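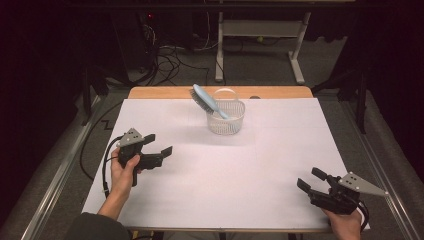

One reader wrote to me that she washes her hairbrushes every month and still they smell of old oil after a few days. She asked if the shampoo was the problem. I think it is more the drying, and I will come to this.

Cleaning brushes and combs

First take out the hair. Cut it along the rows with small scissors, then lift it with the end of a comb. Do this before any water, wet hair holds much stronger.

Fill a bowl with warm water and a little shampoo. Plastic brushes can stay in it for 5 minutes. Brushes with a wooden handle should not lie in water at all – dip only the bristles and move them up and down.

If the brush has a rubber cushion, look for the small air hole. Water goes in there and stays for days, and from this comes the smell. Press the cushion gently with a towel until no more drops come out.

Dry the brush with the bristles down, on a towel, overnight. I do not use the radiator any more. It made the cushion of my old brush hard and two pins fell out.

Combs are easier. An old toothbrush and some dish soap are enough, always from the spine to the tips.

For the grey fluff at the bottom of the bristles I use baking soda, one teaspoon in the bowl. Do not use it on boar bristles, they become dry and break.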